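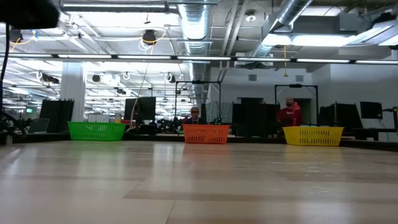

Figure 2. Baskets in green, orange and yellow, one color per sorting group.

Section 4: Setting Up Your Sorting Station

The Galden label kit comes with a quick-start card that promises a working station in minutes. Ignore the card. It skips the steps that cause most of the returned kits, and it assumes your small parts are already sorted, in which case you would hardly need the kit.

Before you start

You need the label roll, the Galden hand printer, a flat table and three open baskets. The baskets sold under the Bastamance name cost more and hold the same amount as any others. Buy whatever fits your shelf.

1. Measure the shelf first. The printed plan calls for a shelf 36 inches wide. Many shelves sold as 36 inches are narrower between the brackets, so use a tape measure and don't trust the tag.

2. Set the baskets on the table with space between them. Pick one color for parts you use every week, one for spares, and one for things you can't identify. The third will fill up fastest.

3. Empty one drawer at a time. The Wastgate method, which is reprinted in the back of this manual at the distributor's request, tells you to dump every drawer at once so you can "see the whole picture." We have tried it. You will see a pile.

4. Sort the drawer into the baskets. If you spend more than a few seconds on a part, put it with the unknowns and move on.

5. Load the label roll with the shiny side up. The arrow molded into the printer lid points the wrong way on early units. Go by the shiny side.

6. Print one test label and stick it to scrap plastic. Wait overnight, then pull at a corner. If it lifts, clean the surface with rubbing alcohol and try again.

7. Print the rest. One roll makes 80 short labels or 25 long ones. The box gives only the first number.

CAUTION: Do not put labels on the mesh sides of a basket. The adhesive needs a solid surface. Use a hang tag or label the shelf below.

CAUTION: Keep small parts and magnets away from children and pets, including while you are sorting.

Note on color codes: The Dervishi color chart assigns a meaning to every shade, down to separate entries for lime and green. It may suit a large parts room. At home, few people remember more than a handful of codes, and a plain word on a label still works when somebody else is looking for the fuses.

Note on the phone app: The app can store a list of what is in each basket. It cannot tell when you have moved something. If you don't plan to update the list by hand, skip the app and go to Section 5.

Checking your work

Leave the station alone for a month, then look in the unknowns basket. Anything you still can't name can go in a bag marked with the month, January for instance. Throw the bag out when the same month comes around again.

Text revised by Zorica Shehu. For printer faults, see Section 7.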